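Sep 30, 2021

Tape transfer log, Flitanlow sessions, reel 2

What a morning! Reel 2 finally played from end to end, and it's so much better than the cassette dub we've all been passing around. This is the long one, the side-length piece the quartet called "Prorska", and you can hear Araceli Villalobos breathing before the first oboe phrase. Level set a touch low because the drums jump out hard near the middle. Azimuth tweaked by ear on the cymbals, then left alone.
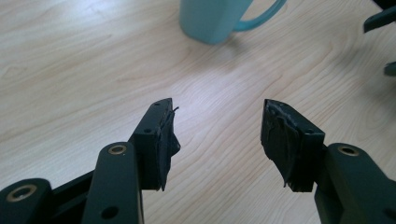
Is the organ part on this reel the same take as the one on the LP?

The LP has a different take. On the reel Lingyun Tang stays on the drone all through the 7/8 section and only goes up to the high cluster when the bass drops out, and on the record she's up there from the start. I like the reel better (Zlatko doesn't, we argued over coffee).

Counter read 2,959 at the splice. It's a good clean splice, but the hiss changes right after it, so I think the ending came off another machine. Must ask Jacqueline Leclerc, who still has the Pasex studio sheets from that July.

Then the violin solo. Oh, the violin solo! Nearly all of it was faded out on the LP, and it goes on for another 4 minutes, getting slower and stranger, with somebody humming along off mic.

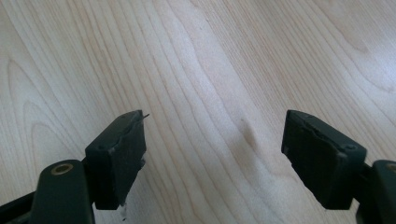

My money's on Endang Kusuma for the humming, as it sits right where her voice sits on "Setiawan", and it slides up to the note the same way. Zlatko wants to filter the low rumble under it. I'd keep a flat copy first and try the filter on a second file.

Still to do: reel 3, check speed against the tuning note, write up the splice for the liner notes.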